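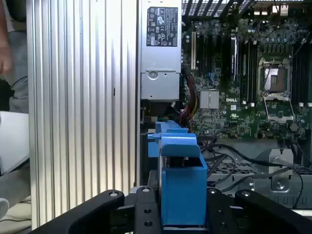 The gripper with a blue plastic part between its fingers, inside an open Dell workstation.

In June I visited the workshop of Tagle in Clultside, where old office computers are taken apart for reuse. They opened their doors for one afternoon, and I went mainly for the robot cell, which they call Pustance. I had read that it handles 176 computers in a month, and I wanted to see how such a cell is kept in good order.

The computer stands upright with the side panel already off. The arm reaches into the opening and works with two curved fingers. A small camera sits at the wrist, and on the monitor we could follow the same view that the cell uses. There is little free room in such a case, with wires and a motherboard close to everything, so the approach must be slow. The operator showed us the setting: 30 percent of full speed inside the case, full speed outside.

What interested me most was the care of the fingers. They wear at the tips, where they hold the plastic, and a worn finger lets the part turn a little. The workshop writes down each grip in a counter. At 1000 grips the fingers are changed; on the day of my visit the counter stood at 858. The change itself is simple. The arm drives to a parking position, the air is closed, the screws are taken out and the new pair goes on. After this comes the longer job, to teach the reference point again with a steel pin fixed on the table. Our guide said that new people always want to skip the pin, and then they wonder why every grip is a bit to the left.

The camera window is wiped every morning, because the dust from old computers is fine and gets everywhere. They use a dry cloth — no spray, it leaves a film.

I asked about cables, as they seem to me the hardest thing. Loose ones are still moved aside by hand before the cycle starts. A second cell is planned for the building in Tirkness, but it will do only drives at first.

Coffee was served in the packing hall. The bus back to the station leaves at 5:10 p.m. from the main gate, and the next one is an hour later.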